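4.3 Preparing the cup-to-rack task

This section covers the layout of the workspace, the recording of demonstrations and the evaluation run for the cup-to-rack task. It assumes that both arms have been homed and calibrated according to section 3 and that the Tremora control service is running. For the drawer and cloth tasks, see 4.4 and 4.5.

The task was chosen for the Bravemar study because it needs contact with objects that touch each other, and because the rack wires are thin enough to be lost in low-resolution depth data. The policy receives colour images and joint positions only. Depth is logged but not used in training.

4.3.1 Workspace layout

1. Clear the tabletop between the two bases. Books, folders and boxes along the side walls may stay in place; they form part of the background variation and are not to be tidied between episodes of the same block.
2. Place the wire dish rack at the centre of the table, with one short end facing the front rail.
3. Load the rack with the cups listed on the episode card. All cups in the rack go in upside down.
4. Place the target cup upright on the table, outside the rack, on the side named on the card.
5. Run each arm once through its clearance path at reduced speed. Watch the cable loop at the gripper for the whole of the movement.

Note: The episode card gives the side of the target cup but not its exact position. Choose a new position for every episode. Operators who work from memory tend to return to the same two or three spots, and the June pilot had to be partly discarded for this reason.

CAUTION: Do not reach into the enclosure while either arm is enabled. Disable both arms from the Tremora panel before moving a cup by hand, even if only one arm is in use.

With the target on the left, the loaded rack and the two arms should be arranged on the lines of Figure 4-6. The colours of the cups will differ from card to card.

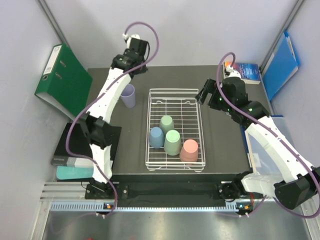 Figure 4-6. Cup-to-rack layout: four inverted cups in the rack, target cup upright on the left.

The cups should be grouped in one part of the rack so that a free area remains. A free area split into several small gaps makes a harder variant of the task, which is recorded under its own label (see 4.3.4).

4.3.2 Recording demonstrations

1. In Tremora, open a new block and enter the operator code and the card number.
2. Enable both arms. Wait until the status line reads READY for left and right.
3. Start recording, then begin to move the leader arms. Up to two seconds of stillness at the start is acceptable and is trimmed automatically.
4. Grasp the target cup, turn it over and set it down in the free area of the rack. The second arm may be used to steady the rack or to take the cup over.
5. Open the gripper fully and withdraw it until it is clear of the rack.
6. Stop recording and mark the episode as success, failure or void.

A failure is an episode in which the operator tried to complete the task and did not. Failures are kept. A void episode is one spoiled by something outside the task, such as a dropped connection or a person leaning into view, and is deleted at the end of the block.

Note: Do not correct a poor grasp by stopping and starting again. Recoveries inside an episode are wanted. In the ablation by Ruotsalainen and Bianchini, removing all episodes that contained a second grasp attempt lowered the success rate of the trained policy from 23 to 14 out of 26 trials.

CAUTION: If a gripper catches on a rack wire, do not pull. Open the jaws, wait for the load reading to fall, and lift straight up. Pulling sideways can strip the wrist gear and will in any case bend the rack out of shape, after which it has to be replaced for the rest of the block.

4.3.3 Training set

The reference set holds 1,148 episodes, all marked as success or failure according to 4.3.2. Training is started from the Flirkum job page with the preset "rack-base". The preset draws action chunks of fixed length and saves a checkpoint every 2,000 steps. Leave the chunk length unchanged if results are to be compared with the reference policy - shorter chunks give a jerky approach to the rack and were dropped early on.

4.3.4 Evaluation run

1. Load the checkpoint and select the evaluation card set. It contains 26 cards.
2. Lay out each card as in 4.3.1. The person laying out the cards must not be the person who scores.
3. Start the policy and let it run until it stops or the time limit is reached.
4. Score the trial. A cup resting on its side in the rack counts as a failure, as does any trial in which another cup leaves the rack.
5. Return both arms to the home position before the next card.

Trials with split free areas are scored under the label "rack-gap" and must not be added to the base score.

If the score differs from the reference by more than four trials, repeat the calibration check in 3.6 before retraining. Send the log of both runs to Nelli Pitkänen at the Eskola laboratory.

Section revised 2019-04-16, S. Ahonen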